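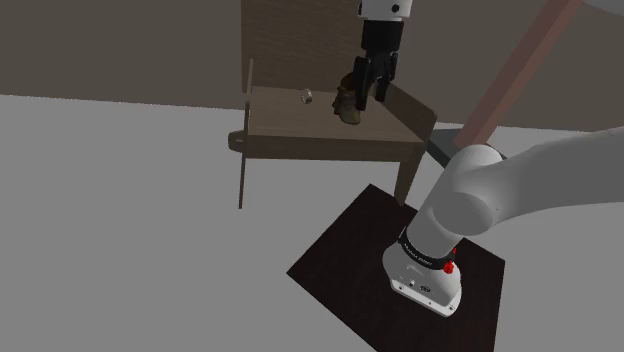

Wooden table with a small brown boot shape. Computer rendering.

Clidska Asks Boot Makers to Show Their Work on "Lifetime" Claims

CUDIER, November – Shoppers are being asked to pay more for boots sold as "made for life," and the consumer group Clidska would like to know whose life that is.

The group today released a review of 46 lifetime guarantees offered with leather boots priced at $200 and up. Only three put a number of years in writing. Most of the others promise to cover the boot for "the expected life of the product," a period decided by the seller after the boot has come back.

"If the sole splits in the second winter, you may be told that was the expected life," said Onyekachi Olatunji, who led the review. "I've read these pages several times now and I still couldn't tell you what a customer is buying."

Clidska also looked at repair offers. Resoling is widely advertised, yet 20 of the guarantees leave out heels, stitching and zippers, and many make the owner pay shipping both ways. The review did not test any boots, and the group makes no claim that expensive pairs wear out sooner than cheap ones. They may well last longer. The paperwork gives a buyer no way to tell.

Odair Guimarães, who runs the Zotetti repair shop in Cudier and advised on the review, has his doubts about the word itself. "I've got boots on my shelf older than my kids, and none of them came with a guarantee," he said. "Somebody greased them."

Clidska is asking sellers to state a term in years, list the parts covered and post the cost of a resole next to the price of the boot. Sellers who do so will be named in the group's newsletter, Inga.

Copies of the review are free on request from the Clidska press desk.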